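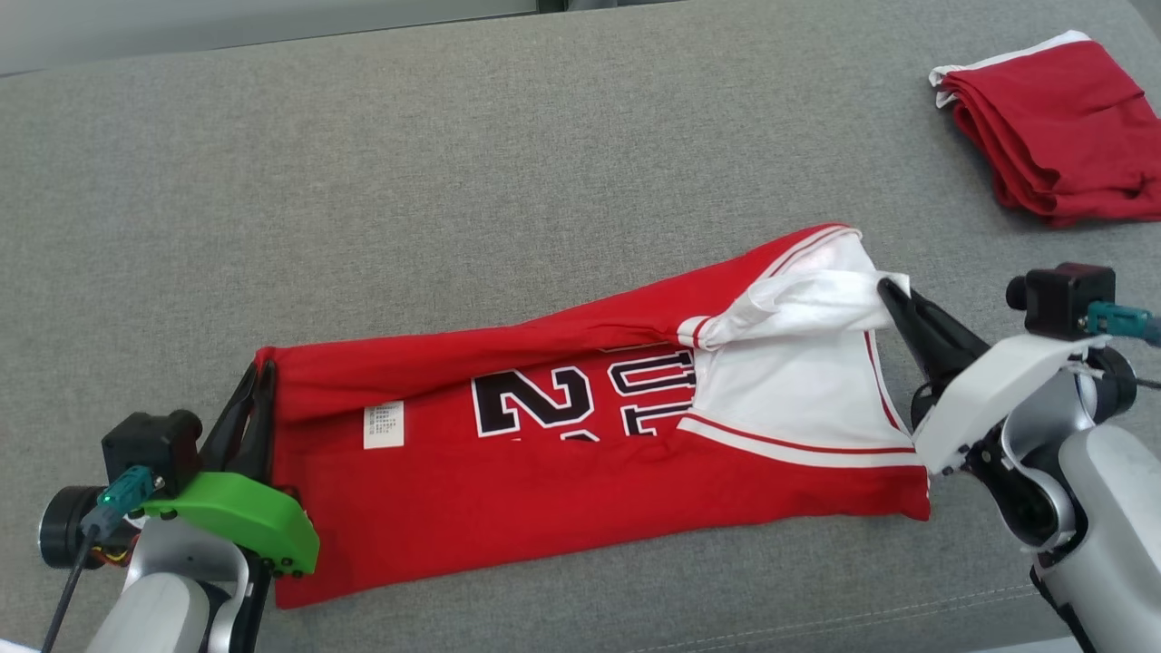 Rollthorpe Textile Guild Opens Registration for Expanded Quilt and Needlework Exhibition

ROLLTHORPE - Friday, September 17, 2021. The Rollthorpe Textile Guild has opened registration for its spring exhibition of quilting, hand embroidery and knitted work, to be held in March at the Carvalho Building on Tovitz Street. The exhibition returns after a one-year pause and will occupy both floors of the building for the first time.

The guild will accept up to 100 finished pieces. Entries may be submitted by any resident of the county age 16 or older, whether or not the maker belongs to the guild. A separate table will be set aside for younger makers, whose work will be shown but will not be judged.

Hsin-yi Pan, who was appointed exhibition director in the summer, said the additional floor would allow large quilts to be hung at full length. At the last exhibition, several bed-size quilts were shown folded over a rail, and visitors were unable to see the lower borders.

"A quilt is planned as a whole piece of cloth, and the border is often where the maker has spent the most time," Pan said. "We received a number of letters on this point after the last show. The new hanging system will carry a full king-size quilt without pins through the top edge."

Makers entering quilts are asked to sew a four-inch sleeve to the back of the piece, one inch below the top edge. Sleeves may be basted by hand and removed afterward. Quilts that arrive without a sleeve will be displayed flat if space permits. Wall pieces less than 24 inches wide may be fitted with two corner pockets instead.

The categories for the coming exhibition are as follows:

Pieced quilts, hand quilted
Pieced quilts, machine quilted
Appliqué
Counted thread and cross-stitch
Surface embroidery
Knitted garments
Crochet and tatting
Mending and reuse

The last of these is new. It is open to garments and household linens that have been repaired, altered or remade from earlier pieces, including visible darning, patchwork made from worn clothing, and rag rugs. Entrants in this category should attach a card stating what the item was before the work began and which parts of it are original. Photographs of the item in its earlier state are welcome but are not required.

Tomás Cardoso will judge the mending and reuse category. Mr. Cardoso has taught garment repair at the guild's evening school for six years and previously worked as an alterations tailor. He said that entries would be judged on the soundness of the repair first and on its appearance second.

"A darn should be able to go through the wash," Mr. Cardoso said. "I will be looking at the back of the work as closely as the front. Contrast thread is perfectly acceptable, and so is thread that matches so well the repair is hard to find."

All other categories will be judged by a panel of three, whose names will be announced in the winter newsletter. Written comments will be returned with every judged piece - a practice the guild dropped some years ago and has now restored at the request of its members.

The exhibition will also include a display from the Flerby collection, a group of 61 embroidered samplers and table linens left to the guild by a former member. The collection has been in storage since it was received, and most of the pieces have not been shown before. Conservation work on the linens began in the spring. Pieces too fragile to hang will be shown in covered cases on the lower floor, where the lighting will be kept low throughout the day.

Funding for the cases and the hanging system came from a $4000 grant from the town arts fund. The guild contributed a further $2000 from sales of its pattern books. Attendance at the last exhibition was around 2000 over three days, and opening hours have been extended on the final day to reduce crowding.

Registration forms are available at the guild office and at the front desk of the Rollthorpe Public Library. The fee is $8 per piece for guild members and $12 for others, with a limit of two pieces per category. Makers are not required to have finished their work at the time of registration, but must give the category and approximate dimensions. Changes to either will be accepted until the end of January.

Finished pieces must be clean, free of pet hair and strong scents, and delivered in a cloth bag or pillowcase marked with the maker's name. Plastic bags will not be accepted. Knitted garments should be blocked before delivery. Framed embroidery must be wired for hanging and may be entered with or without glass.

A free workshop on attaching hanging sleeves and preparing labels will be offered at the guild office on the second Saturday of November, from 10 a.m. to noon. Participants should bring the quilt they intend to enter, matching thread and a strip of plain cotton as long as the top edge of the quilt. Places are limited to 14 and may be reserved in person or by telephone during office hours, Tuesday through Friday.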